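From: Pantelis Galanis
To: teleop-users list
Date: 2022-10-16
Subject: Re: Re: hand guiding vs. remote for the box task

Shakuntala Kushwaha wrote:

> We are choosing between hand guiding and remote control for a
> small pick-and-place job, and I would like to hear from people
> who have done both on the same arm. Hand guiding gives us smooth
> paths but the operator's own arms end up in half the views.
> Remote gives us clean views and paths that look like a wasp in a
> jar. Management has asked for 700 demonstrations and would like
> them to be "natural." How do you split it? And how long before a
> new operator is any use?

Shakuntala,

We have done both, at Skonden and before that at Trullell, and I have held strong opinions on each side, usually the opposite of whatever we had just bought.

Where we ended up: remote for anything that goes in the training set, hand guiding for finding out whether the task is possible at all. If you can't walk the gripper into the box compartment with your own two hands on the wrist, no amount of clever mapping will get you there from a headset. It takes ten minutes to find this out by hand. We once took most of June to find it out by remote.

On the wasp: ours went away when we did two dull things. First, we scaled the motion down near the work, so that a big sweep of the operator's hand becomes a small one at the fingers. Second, we put in a clutch pedal, so people could let go, shake out the wrist and start again from a comfortable place. Before the pedal, operators would finish a reach with an elbow behind one ear and call it a success. Rafail still won't use the pedal. His paths are the smoothest we have and I've stopped bringing it up.

New operators: of the first 147 episodes from our last trainee we kept 84, and most of the keepers came from the second half. The early rejects weren't drops or collisions. They were hesitation — the arm hanging over the box while its owner thought about life. A policy trained on that will learn to think about life too, and it has more patience than you do. We now cut anything that stops for longer than a breath, unless the stop is part of the task.

As for "natural," ask management to define it in writing. I got a two-page reply from ours once and it was very restful. What helped in practice was leaving the desk the way desks are, cables and all, and moving the box between episodes. Our first set, the Plorel one, had the box in the same place for 48 episodes in a row, and the result was a robot with a deep understanding of that one place.

Do look through the wrist views before you commit to a mounting. The head view will flatter you. The wrist cameras are where you learn how much of your picture is your own hardware, and which way up the world is.

I can send the pedal wiring and the scaling numbers off-list if they're any use. Fotini has the rejection script, which is ugly and works.

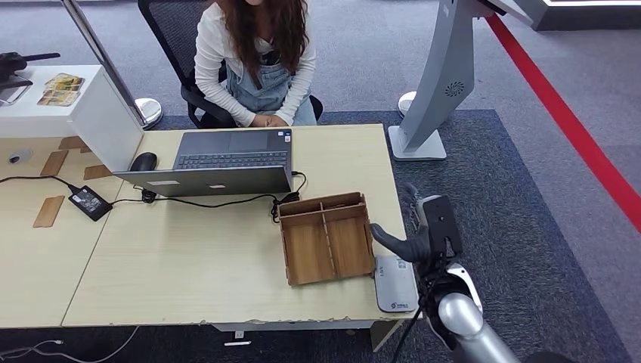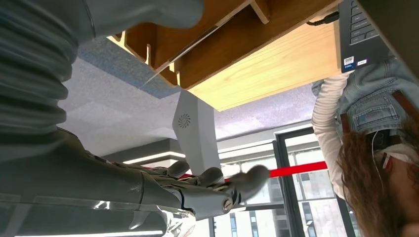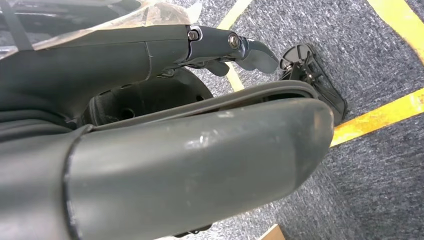

Head view first, then two from the wrist cameras.

Pantelis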